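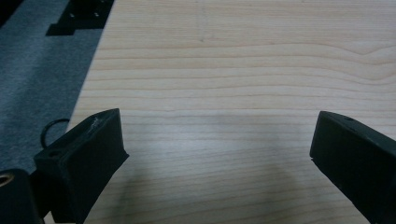 By Rosine Bailly
October 25, 2019

Pre-visit security check, Lastberg trade talks, Manalo delegation

1. Guest list matched to passports: OK. 169 names. Two press badges were reissued after spelling errors.
2. Main entrance screening: OK.
3. Motorcade route, airport to Skinley House: NOT OK. Road work at the river bridge runs until January. Use the north road and tell the police escort.

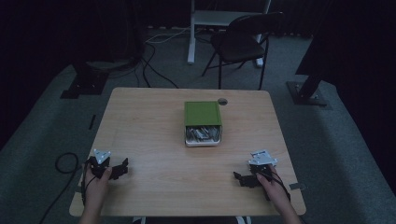

4. Interpreter booths: OK. Left booth has a weak headset. Spare requested.
5. Signing hall, limit 300 people: OK. Keep the side doors unlocked during the ceremony.
6. Flags and seating order: Pending. The Plistis observers asked to sit with the ministers. Protocol office to decide.
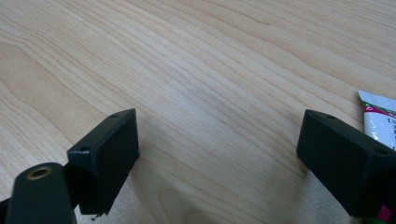
7. Medical team: OK. Gate 5 stays clear for the ambulance.
8. Backup radio channel: Not tested. Recheck before the advance party lands.

Permit 3483 is on file at the front desk.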